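4.3 Gute Praxis beim Fernsteuern im Simulator

Schön, dass Sie so weit sind! Ab hier wird mit Nikier richtig gefahren, und zwar mit beiden Armen gleichzeitig. Die folgenden Regeln gelten für alle Übungsräume der Fellcombe-Bibliothek. Wer sie sich früh angewöhnt, nimmt sie später ganz selbstverständlich mit an die echte Maschine, und genau darum geht es uns.

Vor dem Start

1. Raum laden und warten, bis die Statuszeile »Physik bereit« meldet.
2. Not-Halt auslösen und wieder freigeben. Ja, auch im Simulator, und zwar jedes Mal!
3. Geschwindigkeitsgrenze der Arme auf 300 mm/s stellen. Höhere Werte bitte erst nach bestandener Grundübung (Abschnitt 4.6).
4. Beide Greifer einmal ganz öffnen und ganz schließen.

Hinweis: Reagiert ein Greifer verkehrt herum, ist meist das Profil Costache noch aktiv. Unter »Eingabe« auf Grosis umschalten und Schritt 4 wiederholen.

Während der Fahrt

5. Erst die Basis bewegen, dann die Arme. Beides zusammen sieht toll aus, führt aber zu Kontakten, die im Protokoll kaum noch zuzuordnen sind.
6. Vor jeder Drehung beide Greifer in Sichtweite halten.

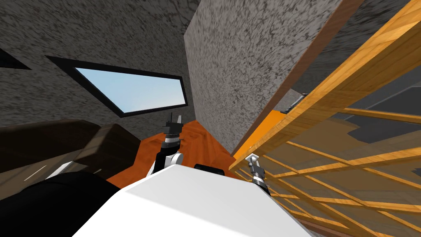 7. Zu Möbeln und Wänden mindestens 14 cm Abstand lassen, solange nichts gegriffen werden soll. Bei Gittern und Lattenkonstruktionen gilt das ganz besonders: Ein Finger, der zwischen zwei Latten steckt, wird gerade zurückgezogen und niemals herausgedreht.
8. Kippt die Ansicht, Arme sofort stehen lassen. Mit »Horizont prüfen« die Lage der Basis abfragen und erst danach weiterfahren.

Achtung: Meldung 548 (Kontaktkraft überschritten) darf nicht weggeklickt werden. Lauf anhalten, Ursache notieren, Raum neu laden. Ein Lauf mit quittierter 548 zählt nicht als gültig, auch wenn die Aufgabe am Ende gelöst wurde.

Nach dem Lauf

9. Arme in Ruhestellung fahren, Greifer öffnen.
10. Protokoll speichern und das Feld »Auffälligkeiten« ausfüllen. Ein Stichwort genügt, wir lesen wirklich alles!

Die Bedeutung der 19 Protokollfelder finden Sie in Anhang B. Weiter geht es mit 4.4, Übergabe von Gegenständen zwischen den Armen.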